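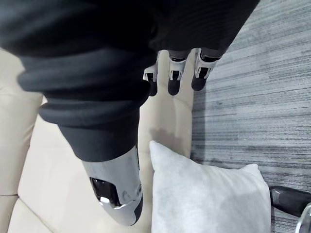 Community help > Robots and automation > Visits and open days

Sofa cushion demo at the Gullesham open day, what should I ask?

Last updated 29th May

Going to the Elleck open day at Gullesham with my dad. They've got the hand doing living room tidying, cushions on a leather sofa etc. Dad has bad wrists and wants to know if this sort of thing is any use to him or years off. We get a slot of 40 minutes, no idea how much of that is talking. What do I ask? Can you get close? Also is the padded cover on the hand just for looks. Any help, quick please, booking closes tonight
Trarari

Juniper Iwasaki
Went to the last one. Get there early and stand at the arm end of the sofa, you can see the thumb from there. From the other side it's all cover, big dark grey folds, hides nearly everything. The fingertips are black and rubbery looking with metal joints above, thumb end is a shiny metal shell with an opening in it so you can see a bit of the works. Dad might like that.

Things I'd ask:
- who is driving it, a person or the program (at ours it was a bit of both, they said so when asked)
- what happens if the cushion is somewhere else
- can it do a heavier one. Ours was a soft grey throw pillow, velvety sort of thing, easy to squash
- does the metal mark the leather

The cover: I was told it keeps fluff out of the joints and is kinder to furniture. Didn't ask more, there was a queue. Talk was 2 short bits with a gap between, most of the slot is watching. No touching, there's a rope. Chairs at the back if your dad needs to sit, ask at the desk and they'll bring one foward.

solheim998
its slow. bring a coffee

marrow_159
Agree with Juniper on who is driving it, ask that first. For your dad I'd say years off but I'm not an expert, just been to a few. Ask about price and watch them change the subject. Parking is round the back by the loading doors, the front one is permit only and they do ticket, ask me how I know. Not sure if theres a lift to the demo room, ring and check befor you book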